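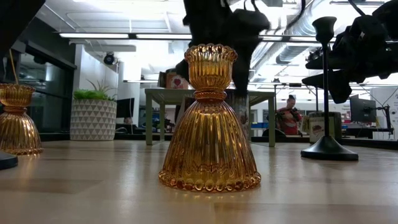 So when do I get one that does the dusting? A reader in Dusdale put that to us in September, and variations on it have been turning up ever since, which is why we finally sat down and wrote this page. It covers the questions we're asked most often about whether machines can take on household jobs and the small, fiddly tasks on a shop floor, and we've tried to answer them the way we would over a cup of tea.

Last gone over on 22nd February.

So, when can I have one that dusts?

We wish we could give you a year, and we'd be very wary of anyone who did. Dusting sounds like the simplest job in the house, the one you hand to a child with a cloth, but think about what goes into it. You pick a thing up, you wipe it, you wipe where it stood, and you put it back more or less where it lives. An amber glass candle holder with a scalloped rim and a beaded foot has hardly a flat patch on it for a mechanical finger to rest against, and every one of those flutes wants wiping. Your own hand sorts all that out without troubling you. A pair of arms on a bench has to be taught it, and then taught it again for the next shape along.

Is glass really harder than other things?

It usually is, yes, and for two separate reasons. The first is seeing it. Cameras are happiest with things that look the same from every side, and coloured glass changes with the light: pale gold in one spot, deep orange-brown in another, with bright streaks along the ridges and a reflection on the table for good measure. A machine can take the reflection for part of the object. The second reason is holding it. Too gentle and it slips, too firm and you're fetching the dustpan.

Glossy black things bring their own bother, by the way. A tall, thin candlestick with a broad foot is kind to the person picking it up, as the stem is just right for a grip, but it is easily knocked by anything reaching past it for something else.

What about clearing a table, then?

This is much closer, and we do get quite excited about it! Moving sturdy things from one place to another is where two-armed machines have come on the most. Boxes and tubs are the friendly end of the job. Where it still comes unstuck is the muddle of ordinary life – one thing in front of another, a plant with leaves poking out where an arm would like to go, a little raised table with more things on top and something tucked in underneath. People reach round all this without noticing. Machines tend to go slowly, or stop and wait for help.

Does it have to be two arms?

Not for everything. One arm will happily move a jar along a shelf. But cleaning something properly nearly always wants one hand to steady and another to wipe, and the same goes for lids, wrapping paper and putting a candle into its cup. If you watch yourself at the sink this evening you'll see how seldom one hand is doing nothing at all.

I run a gift shop. Is any of this useful to me yet?

Possibly, though perhaps for different jobs from the ones you have in mind. Unpacking a delivery of identical boxed goods is within reach if you have the space and a good deal of patience. Dressing a window or setting out a table of mixed glassware is another matter. We had a note from the shop at Foley, where they keep 2,425 separate lines and change the front table every couple of weeks, and our advice was to leave the arranging to the staff and look into help with the stockroom first.

How is progress measured?

Mostly by doing the same small job over and over and writing down how it went. Our own bench project, Closer, keeps a log of this sort. The current task is to lift a candle holder, set it down a hand's width away and let go without it rocking, and the log stands at 146 attempts. We don't give out a success rate from it yet, as we keep changing the starting position and it wouldn't be a fair figure. When it is, we'll put it here.

You mention Zurnano in the newsletter. What is it?

It's our name for the second project, which is about putting things back. Picking up gets all the attention, but anyone who has had a kind visitor tidy their kitchen knows that a thing in the wrong cupboard may as well be lost. Zurnano looks at how a machine might remember where your belongings go, including the ones you like to have slightly crooked.

Would it be safe around people?

Arms that work near people are generally run slowly and set to stop when they meet resistance, and somebody should be close by. For a home, with children and cats and the odd dropped slipper, a lot more is needed, and we wouldn't leave one to get on with it alone in ours.

What can I sensibly buy today?

Robot vacuum cleaners, some of which mop as well, and lawn mowers if your garden is fairly plain. Both stay on the ground and neither has to pick up your grandmother's glass. For the shelves and the mantelpiece it's still a soft cloth, a bowl of warm water with a drop of washing-up liquid, and a folded towel to stand things on while they dry.

My question isn't here.

Do send it in through the contact form. We read them all, and the longer ones get longer answers, so allow us 2 weeks or so if you've written us a proper letter.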